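Manipulation Group: Spring Report

The manipulation group of the Nostcombe Robotics Club finished its data phase in May and has moved on to training. This item covers what was collected, how the sessions were run, and what changed along the way. The competition and outreach groups report separately.

The task for the year is fruit sorting. A policy is to pick up single pieces of fruit from a cluttered table and set them down in a tray or box without dropping or bruising them. Fruit was chosen over blocks for its uneven shape and for the range of sizes found in any grocery bag. A mandarin and a pear need different finger openings, and a policy that learned only one of them will fail on the other in an obvious way. That makes problems easy to find.

Members recorded 2859 demonstrations. Each one is a single pick and place, performed by a person with a hand-held gripper that carries its own camera. No arm is involved at this stage. The fingers on the hand-held unit have the same shape and pads as the fingers that will be mounted on the club arm, so the camera sees at recording time close to what it will see at run time. The previous method, driving the arm by joystick, gave slow and hesitant motions, and most members could not keep it up for a full evening.

Mereana Harawira wrote the recording procedure and trained the operators. The current version is as follows. Start with the fingers open and clear of the fruit. Approach at a steady speed. Close until the pads are seated, pause, then lift straight up before moving sideways. Release with the fruit touching the surface. Withdraw along the approach path. Any take with a second attempt in it is kept but tagged, and tagged takes are stored apart from the clean ones until we decide what to do with them.

The pause after closing was added partway through the year. Early takes ran the close and the lift together, and the segmentation script could not tell where one ended and the other began. Takes recorded before the change were relabeled by hand. This took longer than recording them had, and members who start a project of this kind next year are advised to settle the segmentation rules first.

Layouts are changed after every 200 takes. A layout change means different fruit, different positions, and where possible a different table. Extra household items are left among the fruit on purpose. Patterned tablecloths are preferred to plain ones. The first training run, done entirely on a plain white surface, produced a policy that reached for anything with color in it, including a strip of tape. Busy backgrounds remove that shortcut, at the cost of more data before the policy does anything useful.

Lighting was the harder problem. Indoor sessions under the ceiling lights gave even results and very little variety. We moved several sessions to other locations and times of day, and kept a written log of each one: place, hour, sky, surface, fruit on the table, operator. The log is a plain spreadsheet on the club drive, one row per layout. Please fill in every column. Rows with a blank operator field cannot be used when we check for differences between people, and such differences are real. Two operators approach from almost directly overhead, and the rest come in at a slant. 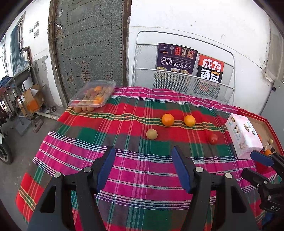 Calibration is done at the start of each session and again after any knock. Open the fingers fully, close them fully, and confirm that the recorded width returns to zero. A drift of 2 mm is acceptable. At 3 mm the session stops and the unit is recalibrated before anything else is recorded. Check the pads for juice and dust at the same time. A sticky pad will hold a small fruit after release, and the resulting take teaches the wrong lesson.

Uthai Boonchu has been handling the training side. His first model on the full clean set, which the club calls Mahuika, was run on the arm on two evenings. It handles oranges and mandarins well. Pears are picked reliably when they lie on their side with the stem pointing away from the gripper, and poorly otherwise. Apples near the edge of a tray are still a problem: the outer finger contacts the rim, the wrist tilts, and the grasp closes on air. We suspect the data is short on tray-edge cases and long on fruit in the open.

Next steps, in order. The group will record more picks close to rims and container walls, with the gripper turned so that one finger goes down inside the wall. Uthai will test whether adding the tagged second-attempt takes improves recovery after a missed grasp — the early indication is that it does, but the sample is too small to report. The arm mount will be reprinted in a stiffer material, as the present one flexes under load and shifts the camera angle.

Storage is close to full. Members holding local copies of takes should confirm that they match the drive and then delete them. Do not rename folders. The loader reads the layout number from the folder name, and a renamed folder is skipped without a warning.

Recording sessions continue on Friday evenings. New operators need one supervised session before their takes are added to the set. Bring closed shoes and any fruit you are willing to have handled repeatedly; soft varieties do not last a full layout. To sign up, or to report a fault with a gripper, write your name and the unit on the sheet by the tool cabinet.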